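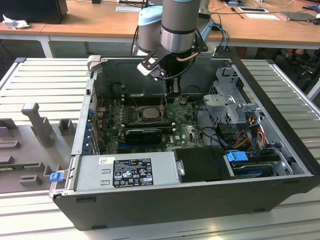

Section 4. Opening, Cleaning and Reassembling a Desktop Tower

This section applies to all desktop towers received at the Jeltcombe workshop for refurbishment and reissue. It covers preparation of the case, removal of dust, care of the exposed processor, and reassembly. The tower is worked on lying on its side, with the side panel off and the interior facing upward, so that the motherboard is fully within reach. Dust on the board, in the form of light specks across the green surface, is the usual condition of a unit at this stage and does not by itself call for a replacement board. Parts colored blue, such as the drive clip, the expansion slot retainers and the release tab at the end of the power supply, should be located before any work begins. Laptops and all-in-one units are covered in Section 6.

4.1 Before You Begin

Read the intake sheet attached to the unit. If the sheet is marked "Hold," return the unit to the intake shelf and notify Philomena Tsikata. Do not open a held unit, even to confirm its contents.

The following items are required:

Grounding strap and lead
Phillips screwdriver, size 2
Soft antistatic brush
Hand air blower or filtered air line
Lint-free wipes
Isopropyl alcohol, supplied in the Verkent dispenser
Plastic spreader and thermal compound
Parts tray with lid
Service label and pen

CAUTION: Disconnect the power cord from the wall and from the unit. Switching the unit off at the front is not sufficient.

CAUTION: Do not open the power supply under any circumstances. It contains no parts that may be serviced in this workshop. A power supply that is noisy, scorched or damaged is to be tagged and replaced whole.

4.2 Opening the Case

1. Disconnect all external cables and set them aside with the unit.

2. Press and hold the front power button for several seconds to discharge remaining current.

3. Put on the grounding strap and clip the lead to the bench grounding point.

4. Lay the tower on its side with the removable panel facing up. The work surface must be level and clear of loose screws.

5. Release the side panel and lift it away. Store it upright in the panel rack.

6. Compare the installed parts with the intake sheet. Enter any difference in the remarks column and initial it.

Note: Some models have a side panel held by a latch, others by screws. Consult the model sheet if the panel does not release easily. Panels must not be pried open with a screwdriver.

4.3 Removing Dust

Dust is removed before any part is taken out, with the exception of a cooler that was already off the processor on arrival. In that case, clean around the socket with the brush only and keep the air nozzle directed away from it.

1. Hold the blades of each fan still with one finger. A fan that is allowed to spin freely under air pressure may be damaged.

2. Working from the top of the case toward the bottom, loosen dust with the brush. Use short strokes and very light pressure.

3. Direct air across the motherboard at a low angle. Keep the nozzle moving.

4. Clean the memory slots and the area around the graphics card. Dust tends to settle on the side of the card that faces upward in normal use.

5. Clean the perforated walls of the drive cage from both sides.

6. Clean the power supply vents from outside the housing. Do not insert the brush or any other object through the vents.

7. Wipe the inner edges of the case with a dry lint-free wipe.

Note: Regulatory labels, serial numbers and barcode stickers must remain in place and readable. Do not apply alcohol to them. If a label is already loose, inform Iddrisu Sarpong, who will record the number before the unit moves to the next bench.

CAUTION: Household vacuum cleaners are not permitted at the bench. They can build up a static charge and can pull small parts from the board.

4.4 Care of the Exposed Processor

When the cooler has been removed, the processor sits uncovered in its socket and is easily harmed by dropped tools. It should stay uncovered only for as long as the work requires.

1. Place the cooler, its screws and any spring hardware in the parts tray and close the lid.

2. Moisten a lint-free wipe with alcohol. The wipe should be damp and must not drip.

3. Wipe the top of the processor from the edges toward the center. Repeat with a fresh wipe until no residue transfers.

4. Clean the contact face of the cooler in the same way.

5. Allow both surfaces to dry completely.

6. Apply new compound to the center of the processor, using the quantity given on the model sheet. Spread it only if the sheet says so.

7. Lower the cooler straight down and tighten the screws a little at a time, in a diagonal pattern.

Do not release the socket lever unless the work order specifies a processor change. Processor changes are carried out by Getachew Moges or by a technician he has authorized in writing.

4.5 Drives and Cables

1. Check that each hard drive is fully seated and that its clip is closed. Where a drive is to be removed, disconnect its data and power cables first, then open the clip and slide the drive out without force.

2. Place the removed drive in an antistatic bag and write the unit number on the bag. Drives go to the secure cabinet the same day.

3. Inspect the power wires along their visible length. Cracked insulation, crushed sections and loose connectors are to be entered on the service label.

4. Route cables clear of fans and ducts. Bundled wires should lie beside the drive cage and must not be pulled tight across the board.

5. Press each connector home by its body. Never push or pull on the wires themselves.

Note: Replacement cable ties are kept in the Lo Presti drawers, second row. Cut the tail of each tie flush - a sharp end can injure the next person to open the case.

4.6 Closing and First Start

1. Confirm that the parts tray is empty. A leftover screw must be accounted for before the unit is powered.

2. Check that the graphics card is level in its slot and that the slot retainers are closed.

3. Check that the memory modules listed on the work order are installed and that the catches at the ends of the slots are engaged.

4. Refit the side panel and stand the tower upright.

5. Connect a monitor, a keyboard and the power cord, in that order.

6. Start the unit and open the hardware status screen. Let it run for 25 minutes.

7. Record the highest processor temperature shown. A reading of 86 degrees Celsius or higher is a failed test. Shut the unit down, let it cool and repeat 4.4 from step 2.

8. Complete the service label and attach it to the rear of the case, clear of all vents.

If the unit does not start, disconnect the power and check the main power connector, the processor power connector and the memory modules before reporting a fault. Units that fail on the second attempt are passed to Efua Laryea with Form 46, and no further parts are to be removed from them at the bench.

4.7 Storage Between Shifts

An open unit may be left at the bench overnight only under a Hunlow dust cover, with the power cord removed and a tag showing the last step completed. The technician who resumes work begins by repeating the cautions in 4.1.

Requests for changes to this section should be sent to Róisín Egan, Technical Documentation. Section last revised April 25, 2021.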